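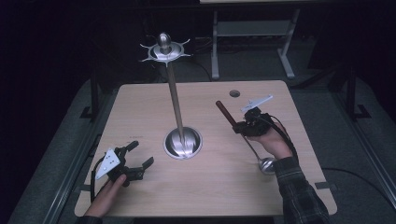 Chore robots are machines meant to take over jobs like tidying, cooking and hanging up the kitchen tools. Can they do it yet? My short answer is "sort of," and I've been following this stuff for 15 years (so yes, I'm a fan!). Putting a ladle on a rack is easy for you and me, but a machine has to find the handle, grip it well and aim for a small hook. 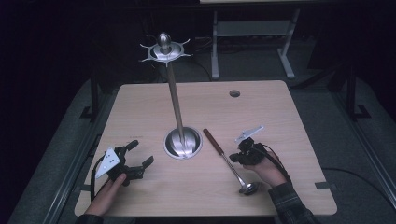

Long handles are the tricky part, I think, as they love to swing and twist. Kwok-wai Yuen of Illby told me he'd trust a robot with spoons, and knives can wait.

Category: Household automation

Contact us | © June 2021 Otside | Back to top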